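Toy cars, stuffed animals and a very patient crew at Woltent

I spent most of an afternoon in April watching people teach two robot arms how to deal with one little toy vehicle, and I came home wanting to write about nothing else. So that's your news item this month, sorry to anyone who was hoping for the parking update.

The place is Woltent, over on the Rosales side of Dudthorpe, in the low building where the tile showroom used to be. They've been in there a while, but they only started their new collection project this spring. The project is called Skulumov (I asked what it stands for and got a shrug), and the idea is pretty simple to say out loud. They want a program that can look at a table, find the toy, and move it to where it belongs without anybody writing out every motion by hand. To get there they need examples. Lots and lots of examples.
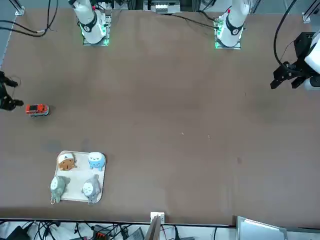 Each example is one complete go at the job, start to finish. The crew calls them episodes, like TV. A person guides the arms through it using a matching pair of handles in the next room, and while that's going on the computers save everything: the camera views, the angle of every joint, how far open the fingers are. Then somebody sets the toys up again a little differently and off they go with another one.

Gøran Lie runs the project, and he was nice enough to let me pull up a stool and pester him. When I got there the wall chart said 356 episodes kept. The goal for this first round is 420, and he figured they'd get there before the month was out, if the cables behaved.

"Kept" is the important word. I had assumed that every try went into the pile, but no! They threw out 27 of them before I ever showed up. Some were thrown out over a camera that dropped out halfway through, and a few because the person driving had hesitated so long that Gøran didn't want the program picking up the habit. He told me a program will learn your bad manners just as happily as your good ones, and if you pause for three seconds to scratch your nose, you may end up with a robot that pauses for three seconds every time.

I asked why they record from so many spots when one good camera would surely show you the whole table. He walked me around so I could look from each of them in turn, and I got it pretty fast. An arm that's out of the way from one side can be blocking everything you care about from another. The view from up over the near side is the one I liked best, because it's close to what you'd see if the arms were your own.
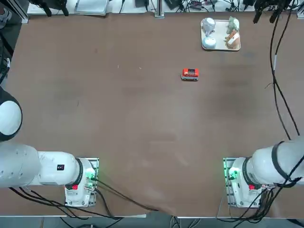
The view out over both arm bases, with the little red vehicle and the tray beyond.

The toys come out of a big plastic tub, and this is where I got a bit too interested. The crew trades them in and out on purpose. If the tray always held the same stuff, the program could end up leaning on that, and then one day you'd hand it a different tray and it would be lost. So there are plush animals, little figures, odds and ends from people's kids' rooms. I spotted a couple of those round-bellied critters that look a lot like Totoro and was told very firmly that they are not for sale.

The spot where the vehicle starts gets changed too, and so does the way it's pointing. There's a printed list for that, and the person resetting the table reads off the next line and sets things down to match. It sounds dull. I did it for a while and I have to say I enjoyed it, in the same way I enjoy sorting the button jar – your hands are busy, your head goes quiet, and there's someone nearby to chat with about lunch.

What I didn't enjoy was driving. They let me have a turn at the handles on a practice run (not saved, thank goodness) and I was terrible. You squeeze, and the fingers close a bit sooner than you think they will, and you can't feel a thing. I chased that toy all over the place. Gøran said almost everyone does that at first, and that new drivers practice for 2 full days before anything they do gets recorded.
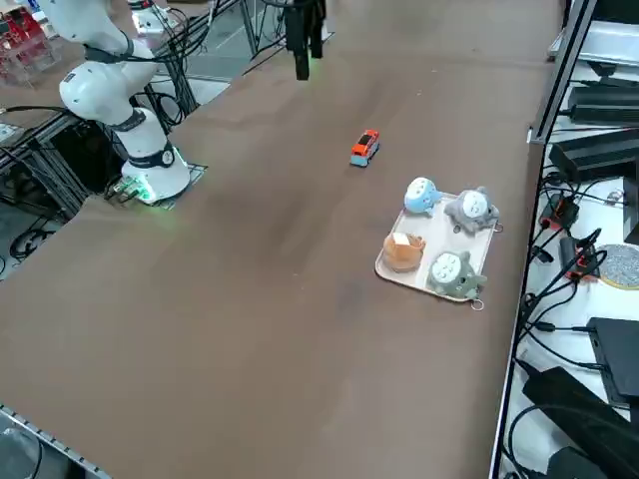 What happens when they reach the number

Once round one is full, the crew stops collecting and starts training, and that part happens mostly on a computer down the hall while everyone catches up on email. After that they turn the program loose on the real table and watch. Gøran doesn't expect it to be great the first time. What he wants is for it to be wrong in ways he can do something about. If it keeps missing when the toy is close to the tray, say, then round two gets more episodes with the toy close to the tray.

They label things as they go, too, so that somebody looking later can find all the runs of one sort without sitting through the whole lot. Each episode gets a short sentence typed in by the driver, saying what the task was in plain words. I read a page of these over somebody's shoulder. Everybody writes them a little differently, and Gøran wants it that way, since he'd like the thing to understand regular people someday.

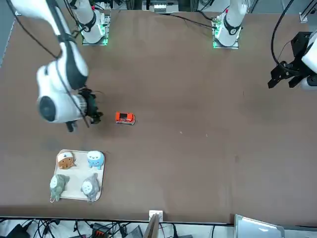
I did ask the question my sister-in-law told me to ask, about what any of this is good for besides toys. The answer was sorting and putting away small stuff of all kinds – parts bins, returned items, the sort of table every stockroom has. Toys are cheap and they survive being dropped. Nobody was making big promises while I was there, and I liked them for it.

They're looking for a few more part-time drivers for round two. You don't need any background in computers, though steady hands are a plus and you should be okay with doing the same thing over and over with small changes. Stop by the front desk at Woltent in the mornings, any time after nine, and ask for Gøran. The bell sticks, so knock.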